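Home Cook Testers Wanted for the Brundillow Community Cookbook

Do you cook at home most evenings, with one eye on the clock and the other on whatever is left in the fridge? Then we would love to hear from you! Brundillow is putting together its second community cookbook, to be published by Rullmont Press next year, and we are looking for 100 households to try the recipes out in their own kitchens before they go to print.

You don't need any training. We would much prefer people who sometimes burn the onions, run out of cumin and have to feed someone who won't touch mushrooms. We were sent 137 recipes over the winter, from soups and flatbreads to a plum dumpling that has been in the Gajdoš family for longer than anyone can remember, and every one of them needs a fresh pair of hands.
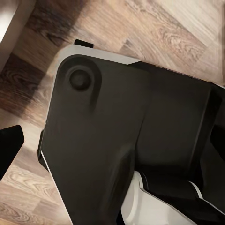 What we ask of you

Each household will be sent four recipes in September. Please cook each one twice, following it to the letter the first time (even if you are sure you know better) and however you like the second. Afterwards there is a short form to fill in, with plenty of room for grumbles, and we do read the grumbles.

What you get

We pay £100 per household towards ingredients, and you'll receive a copy of the finished book with your name in the back. There will also be a supper at Fomer Hall for all our testers, starting at 6.30pm, and yes, children are very welcome.

How to apply

Send us a few lines about who you cook for, what sort of oven you have and any allergies in the house. Drop your note in at the Fomer Hall office or use the contact form on this site. Please apply before the end of August.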